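Waltura Crew Sock, Midweight, Black

Item 282
Sold in packs of 6 pairs

The Waltura crew sock is a midweight work sock for use with safety shoes and ankle boots. It is knit on a 168-needle machine by Parnorari and replaces the earlier Moncrieff pattern, which had a flat heel and no arch band. The leg height is unchanged.

Materials
Leg and instep: 62% combed cotton, 36% polyamide, 2% elastane
Heel and toe: terry loop, polyamide reinforced
Toe seam: hand linked
Cuff: double welt, 18 mm rib spacing at rest

Sizes
S: US men's 5 to 7
M: US men's 8 to 10
L: US men's 11 to 13

Half sizes should go up - the heel pocket is deep and a small sock will pull down inside the boot. The same lasts are used for the women's range; subtract 1.5 from the women's shoe size.

Care
Machine wash warm, inside out. Tumble dry low. Do not bleach or iron. Fabric softener coats the terry loops and reduces absorption. Length shrinkage after the first wash is up to 4%, and the size chart allows for it.

Wear
The heel is tested on a Bakus abrasion wheel with a 700 g load. A sample passes if no hole forms before the wheel stops. Results for each production lot are kept on file and can be sent with an order on request. The leg is not reinforced and should not be used as the only layer against rough boot lining.

Packing
Pairs are folded once at the ankle and banded in paper. Outer cartons hold 18 packs. Mixed sizes in one carton are available on orders of four cartons or more. Navy and gray were dropped in October and are sold only while stock lasts.

Page revised April 2025. Unworn pairs can be returned in their original band, with the item number written on the return slip.

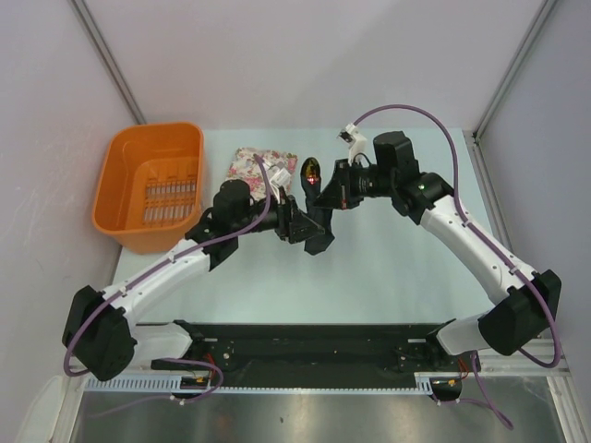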